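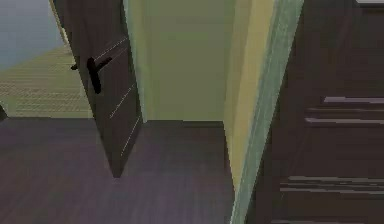 A simulated hallway, with the door partway open and the black lever handle on the left.

I've been reading up on house robots for a month now, and what I keep coming back to is doors. Doors! I figured the hard stuff would be folding shirts or getting burnt rice off the bottom of a pot. Then my friend Duygu Yüksel, who writes training software for a small outfit called Tridstead, let me sit next to her for an afternoon in June and watch a pretend robot try to get through a pretend hallway.

She had it run the same door 100 times while we drank coffee. It made it through 21 times. I was ready to be rude about that, but she was thrilled, because the week before it had been 12.

Think about what you do with a lever handle when your arms are full of towels. You sort of hook it with an elbow, lean, catch the door with your hip and scoot around the edge before it swings back. I did it this morning half asleep. The robot has to find the handle (black handle on a dark brown door, good luck), push it down far enough, keep it down while it pulls or pushes, and then let go at the right moment. And while it's doing all that it has to move its own body out of the way of the thing it's opening. Most of the tries I watched went wrong right there. It pulled the door nicely into itself and then stood there, stuck, like me with a stroller at the pharmacy.

I asked why they don't just practice on a real door. Duygu said they do, later on, but a real door takes somebody to close it again each time, and a real robot that falls over costs money. On the computer she can run 1000 tries overnight and go to bed. The catch is that real doors stick. My bathroom door needs a little lift when it's humid, and the one to the garage has a closer on it that could take your heel off. She laughed when I told her and said please don't invite the robot over.

So can a machine do my chores yet? My answer after all this is some of them, if they stay in one room. My vacuum does fine until somebody shuts the bedroom door, and then it bumps along the hall for a while and goes home. My neighbor Heriberto Barajas works at a shop that makes cabinet parts, and he says it's about the same there. The machines cut and drill all day long, and a person still walks the cart from one room to the next.

What I want is laundry. Pick it up off the bathroom floor, carry it down the hall, open the door to the laundry room, put it in the washer. I used to think the washer part was the hard part, and now I'd put the hall and the door right up there with it. My sister Elvia says I could get a curtain instead of a door and save everybody the trouble. I priced one out last night, and I'm kind of tempted!

Duygu says I can come back when they start on round knobs. I'm bringing better coffee.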